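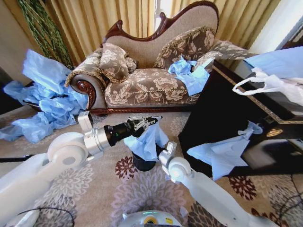
Session notes: reading a clean-up result in a furnished room

These notes go with the Storkis paper and should be read after it, with the results table to hand. If you have not read the paper, the notes will seem to complain about things you have not met yet. The robot task is tidying: the arms pick up crumpled plastic sheets and put them in a small bin.

1. What is being claimed

The paper says that a policy trained by imitation on 115 demonstrations can clear soft litter from a lived-in room it has not seen before. Three parts of that sentence need work before we can agree or disagree with it. One is "clear". Another is "not seen before". The last is the number, which sounds exact and is doing less than it seems.

The method is ordinary. A person drives both arms by hand to do the task, the camera pictures and joint positions are stored, and a network is trained to guess the next short stretch of movement from the current picture. There is no model of the plastic, no list of objects and no plan of the room. Whatever the policy knows about sheets and bins it has picked up from the demonstrations. The authors count this in its favour. It may be, but it also means that when the policy fails there is very little to look at.

2. Why crumpled sheeting is a hard choice, and also an easy one

The hard side is well known. A sheet has no fixed shape, so there is no single correct place to grip it. A two-finger gripper can take hold of almost any fold, and what hangs below the fingers then goes where it likes. A sheet held over a small bin can cover the rim and hide the opening from a camera looking down from above. At that point the policy is placing something into a hole it can only partly see.

The easy side gets no mention in the paper. The sheets are pale blue. The sofa fabric and the rug in the test room are mostly beige and brown, with flowers, and the curtains are gold. A policy that had learned "go to the pale blue thing" would do well here and would have learned nothing about litter. We can't say that this is what happened. The paper gives us no means of ruling it out either, and one extra test with beige or clear sheeting would have gone a long way.

Compare the Takács set, where the litter comes in several colours and one of them is close to the carpet. Scores there are lower for every method tried. I would trust a middling score on that set over a high one on this.

3. What counts as a success

Look up the scoring rule in the appendix before you look at the table. A trial is a success if the sheet is "in or on the bin" when the arm lets go. Consider what that lets in. A sheet draped across the rim with most of its length outside would pass. So would one that slid off a moment after release.

Ruairi Galbraith raised this when we read the paper in June and proposed a stricter rule: the sheet must be below the rim, all of it, five seconds after the gripper opens. Write down which of the two you would use and why. If you choose the looser one, say what a householder would think of the result.

There is also the matter of the unit. The paper scores sheets, one at a time. The title speaks of rooms. A heap of sheeting on the floor beside a chaise longue is a different problem from one sheet lying on the seat, as the gripper may bring up several layers together or drag the pile along with it. A small bin also fills. None of the reported trials runs until the room is clear, so the word "clear" is not supported by anything measured.

4. Two arms, or one arm and a spare

The robot has two arms and the paper calls the task bimanual. Ask what the second arm is for. Having it near the bin proves nothing by itself: it might be there to steady the bin, to push the plastic down, or simply because the person giving the demonstrations tended to park it there. Imitation will copy a habit as faithfully as a skill.

The test is cheap. Hold the second arm still at its starting position and run the same trials. If the score drops, the arm was useful. If it doesn't, the word should go. Lino Martinelli ran a version of this at Pollham on a folding task and found no difference he could measure, though he is careful to say that folding on a table and filling a bin on the floor are not the same job.

5. The size of the test

Each condition has 20 trials. Suppose method A succeeds 15 times and method B succeeds 12. The paper prints these as percentages, 75 and 60, and the gap looks solid. With so few trials it is well within what chance could give. Work out the interval for each yourself before the session and see how much they overlap.

Then there is the question of what was changed between trials. According to the text, the sheets were "rearranged". By whom, and by what rule? A person who wants the robot to do well will tend to drop the plastic where the arms can reach it, with no bad intent at all. The Plosthorpe group drew positions from a list made beforehand, and their paper is duller and better for it.

"Unseen room" needs the same care. The room is new, but the bin is the same bin, the sheets come from the same roll, and the robot starts facing the furniture from a similar distance. I would call this one new thing among several old ones.

6. What I think survives

The policy can often pick up a light, shapeless sheet in a cluttered home and bring it to a bin. A few years ago that would have been hard to get at all, and patterned fabric, trailing cables and a flowered rug are a fairer setting than a bare bench. I accept that much. I do not accept the comparison between methods, the word "clear", or the claim about two arms.

For the session

Bring one page. Pick a single claim from the abstract, state the weakest reading of it that the data supports, and describe one further experiment that could show even that reading to be wrong. It should be something a small lab could run in a day with one robot. Proposals that begin by collecting more demonstrations will be sent back.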